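Capítulo 3
Fisiología del esfuerzo en altitud

Objetivos del capítulo

Al terminar este capítulo, el lector podrá relacionar la presión barométrica con la presión parcial de oxígeno en el aire inspirado, distinguir entre respuesta aguda y aclimatación, y reconocer los criterios que se emplean para planificar el ascenso de un grupo.

3.1 Presión barométrica y oxígeno disponible

La proporción de oxígeno en el aire seco se mantiene constante en todo el intervalo de altitudes que interesa al montañero. Lo que disminuye es la presión barométrica y, con ella, la presión parcial de oxígeno. El organismo dispone así de un gradiente menor para transferir el gas desde el alvéolo hasta la sangre capilar. La relación entre altitud y presión no es lineal, y depende además de la temperatura de la columna de aire y de la latitud. Por este motivo, dos cumbres de igual cota situadas en latitudes distintas pueden imponer exigencias fisiológicas diferentes.

3.2 Respuesta aguda

La primera respuesta a la hipoxia es el aumento de la ventilación, mediado por los quimiorreceptores de los cuerpos carotídeos. La hiperventilación eleva la presión alveolar de oxígeno, pero reduce la de dióxido de carbono y produce una alcalosis respiratoria que limita la propia respuesta. El riñón la compensa en los días siguientes mediante la excreción de bicarbonato. La frecuencia cardíaca en reposo aumenta también, mientras que la frecuencia máxima desciende.

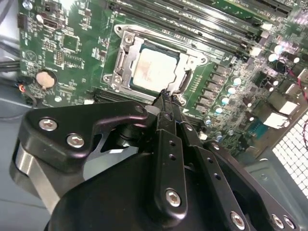
El consumo máximo de oxígeno se reduce de forma progresiva con la altitud. La reducción afecta tanto a sujetos entrenados como a sedentarios – en términos relativos, a menudo más a los primeros – y obliga a revisar los ritmos de marcha calculados a nivel del mar. Una pendiente que en el valle se supera con un esfuerzo moderado puede situarse, por encima de los 3.000 metros, cerca del umbral anaeróbico del mismo individuo.

3.3 Aclimatación

Se denomina aclimatación al conjunto de ajustes que se desarrollan durante la permanencia en altitud. El incremento inicial de la concentración de hemoglobina se debe sobre todo a la pérdida de volumen plasmático; la producción de nuevos eritrocitos, estimulada por la eritropoyetina, requiere semanas. La velocidad del proceso varía entre individuos, y la condición física previa no permite predecirla.

En la planificación se atiende a la altitud a la que se duerme antes que a la máxima alcanzada durante la jornada. El caso práctico del apartado 3.5, elaborado por Rodica Preda y Damir Babić, aplica este criterio a una expedición de 15 personas.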